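Two arms and a toy tea party

The flight case arrived at our Destham office on a wet October morning, and by lunch half the building had found a reason to walk past it. Inside was the Fidmont Arno, a pair of small robot arms you rent by the month, aimed at colleges and small labs that want to teach machines to handle things and can't spend a year building the rig first.

Setting up took us nearly 20 minutes, most of it spent getting the arms clamped where we wanted them. After that it's lovely stuff. You guide the arms through a job by hand, the Yoon software records every move, and after 15 goes or so you start to get a feel for how the pair like to share a table. They reach across each other far more neatly than I managed on my first try!

Hire is £600 a month, with support included, and Fidmont asks for a £2000 deposit – steep for a school, fair for a lab. The help line picked up quickly both times I rang, and the person on the other end had clearly used the thing.

My favourite job was clearing up play food. Toys are a proper test – a carrot and a tomato want quite different grips, and a plate is another matter again.

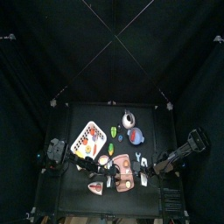

Both grippers reach in over the toy food and crockery, with the basket at the left.

I do have grumbles. The cables are long and need watching, the manual skips the bit on saving your work, and I'd like a second emergency stop. But I kept the Arno a week longer than planned, and I'm already trying to talk the editor into another month.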